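**Grestgate Evaluation Group — Minutes, July**

Chair: Hamdia Wolde. The meeting opened at 10:00. The minutes of the June meeting were approved without changes.

### 1. Flukeo hand-held gripper kit

The group reviewed the kit offered by Kornberg on a trial basis. The quoted price is 1667 per pair of grippers, cables included. Training for operators is charged separately and was not discussed.

Members considered the sorting task, in which small pharmacy items are picked up with the two grippers and placed in a basket. The trial plan calls for 100 recordings, of which 87 have been accepted. The remainder are to be repeated before the next meeting.

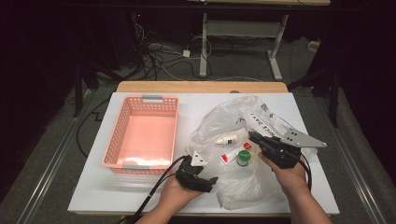
### 2. Points raised on the kit

- Small tubes and bottles lying on clear plastic film were reported as the hardest items to grip. Kornberg will be asked whether softer jaw pads can be supplied.
- Operators asked for longer cables. The chair noted that this request was also made in June and remains open.
- Sessions are limited to 25 minutes per operator until the weight of the grippers has been reviewed.

### 3. Competing offer

De Haan has submitted a written offer for a similar kit. The offer does not state delivery times or the cost of spare parts — the chair will write to request both.

### 4. Decisions

The trial of the Flukeo kit is extended by one month. No purchase will be made before the De Haan reply has been received.

The meeting closed at 11:15.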